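4. The desk task and how the students came to it

4.1 Choosing something worth tidying

When we first sat down with the students in August to talk through what the hand ought to do, we had rather grand ideas of our own, and I am glad to say that very few of them survived the afternoon. The club had already spent a year on pick-and-place with foam blocks, and most of the members were thoroughly fed up with foam blocks. What they wanted was something that looked like their own lives. Ohemaa Aidoo, who was in her second year with the club and had become its unofficial secretary, suggested a study desk, and once she had said it the rest of the group took it up so warmly that we put our own list away (it had a kettle on it, among other things, and we were probably spared a good deal of trouble).

A desk has the great advantage that everything on it is ordinary and cheap to replace. It also mixes things that are easy for a jointed hand with things that are really quite hard. Cards and loose pages are the hard ones. A card lying flat offers almost nothing to take hold of, and the students learned this within the first ten minutes of their first session, with a good deal of groaning and some very inventive language.

4.2 Working in pairs

We asked the students to work in teams of 2, one at the controls and one keeping the log, and to swap over after every 10 attempts. The swapping was Solveig Söderlund's idea and we would recommend it to anyone running a similar club. In the trial sessions, where we had let people choose their own roles, the confident students had stayed at the controls all evening and the quieter ones had filled in the log sheets very neatly and gone home. Once the swap was a rule, it stopped being a favour that anybody had to ask for.

Each pair was given the same short brief, which we named Dankwa after the student who wrote the first draft of it. It asked them to lift a card, bring it over to an open notebook and lay it on the page so that it did not hang over the edge. There was nothing in the brief about how to do it. Some pairs pinched the card by its corner, some slid it to the edge of the table first, and one pair spent a whole session trying to flick it up with a fingertip, which we let them do because they were having such a lovely time and writing it all down so carefully.

Across the term the club logged 400 attempts. We kept every one, including those abandoned halfway, and we asked the loggers to write a sentence in their own words next to each failure. These sentences proved far more useful to us than the tick boxes. "Thumb arrived before finger" appears in one form or another on a great many sheets, and it led the students to slow the closing of the thumb, a change they argued for, made and tested without any prompting from us.

4.3 The cloth, the clutter and the grip

Two matters of layout deserve a little space, as other clubs have written to ask about them. The first is the table covering. The students began on a bare table top and moved to a soft cloth later in the term, and they were quite divided over it. Those in favour felt that the slight give under the fingertips was kinder to the hand and to everybody's nerves; those against felt that it made the desk less like a desk. We settled on the cloth for the main sessions (Figure 3) and left the bare table for anyone who wished to try it afterwards.

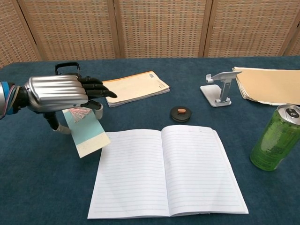 Figure 3. Desk task: a card held between the thumb and a finger of the hand, with the open notebook below and to the right.

The second matter is clutter. At first the pairs cleared away everything except the card and the notebook, and their reports from those early sessions are very cheerful. We then asked them to put things back, a few at a time, until the table looked as it might on the evening before an essay is due. The mood of the reports changes noticeably from that point. Students who had been steering by eye towards one object now had to think about the whole path of the hand, wrist and knuckles included, and several wrote that they had simply forgotten how wide the back of it was.

By the open evening on 17th December, when 80 visitors came through the club room at Perville, the pairs were setting out the desk themselves and disagreeing in a very informed way over where the notebook should go. Ohemaa's log for that evening runs to four pages, and most of it concerns the thumb. We return to her notes in Section 5, where we compare them with the sheets kept by the first-year members.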